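Küchentipps: Gemüse waschen im Doppelbecken

Ein Spülbecken mit zwei ungleich großen Becken lässt sich beim Gemüsewaschen nur dann sinnvoll nutzen, wenn die Aufteilung feststeht, bevor das Wasser läuft. Das größere Becken dient als Waschbecken, das kleinere nimmt den Abtropfeinsatz auf. Verpackte Ware gehört an den Rand oder gleich auf die Arbeitsplatte.

Vor dem Einlegen das Becken mit Spülmittel auswischen und gründlich nachspülen. Das Ablaufsieb dabei herausnehmen und getrennt reinigen.
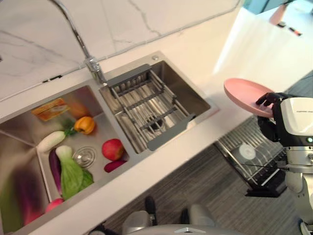
Feng: Bei mir kommt der Pak Choi immer zuletzt dran. Zwischen den Stielen sitzt so viel Sand, dass man sonst alles andere noch einmal abspülen muss. Und den Abtropfkorb bitte nicht bis ganz nach vorn ausziehen, wenn er nur lose aufliegt, meiner ist schon zweimal ins Becken gekippt.

Reihenfolge beim Waschen

Begonnen wird mit glatten, festen Sorten: Apfel, Paprika, Aubergine. Unter fließendem kaltem Wasser mit der Hand abreiben, Stielansatz und Vertiefungen mit dem Daumen ausreiben. Spülmittel hat auf Lebensmitteln nichts zu suchen.

Danach folgen Rettich und Radieschen. Das Blattgrün vor der Lagerung abdrehen, es entzieht der Knolle Wasser. Anhaftende Erde mit einer Gemüsebürste mittlerer Härte lösen.

Pak Choi am Strunk aufschneiden und die Blätter einzeln abnehmen. Stiele an der Innenseite abspülen, Blätter kurz durch stehendes Wasser ziehen. Bei starkem Sandanteil Wasser wechseln und wiederholen. 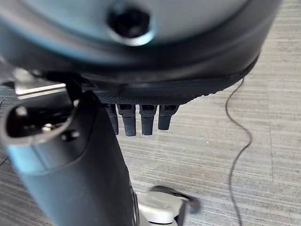 Lesezeit: 2 Minuten

Abtropfeinsatz

Verstellbare Einsätze mit Edelstahlstäben und Endstücken aus Kunststoff werden quer über das Becken gelegt. Die Endstücke müssen auf beiden Seiten vollständig auf dem Rand aufliegen. Vor dem Beladen mit der flachen Hand belasten; gibt der Einsatz nach, die Auszugslänge korrigieren.

Schwere Stücke in die Mitte, Blätter mit der Schnittkante nach unten an die Seiten. Abtropfzeit für Blattgemüse: 20 Minuten. Kleine Radieschen können zwischen den Stäben durchfallen und kommen besser in ein Sieb.

Kalkränder an den Stäben mit verdünnter Zitronensäure abwischen, klar nachspülen, trockenreiben. Für die Kunststoffteile genügt lauwarmes Spülwasser. Scheuermilch macht sie stumpf.

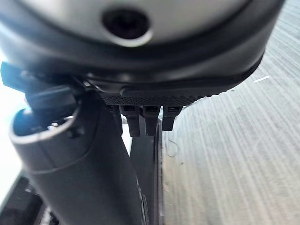

Bostum, im Juni

Becken und Armatur nach Gebrauch

Blattreste von Hand aus dem Sieb nehmen. Anschließend das Becken von hinten nach vorn ausspülen und in Schliffrichtung trockenwischen. Quer zum Schliff bleiben auf gebürstetem Edelstahl feine Spuren stehen.

Am Armaturenfuß sammelt sich Wasser auf dem Steg zwischen den Becken. Ein schmales, gefaltetes Tuch einmal um den Fuß ziehen. Gleiches gilt für Druckknöpfe im Beckenrand, deren Fuge gern verkalkt.

Wandflächen in Marmoroptik nur mit pH-neutralem Reiniger behandeln, solange das Material nicht bekannt ist. Echter Marmor verträgt keine Säure, auch keine Zitronensäure vom Entkalken der Armatur. Spritzer sofort mit klarem Wasser abnehmen.

Lagerung: Aubergine und Paprika kühl, aber nicht im kältesten Fach. Pak Choi in ein feuchtes Tuch einschlagen. Äpfel getrennt vom Gemüse aufbewahren.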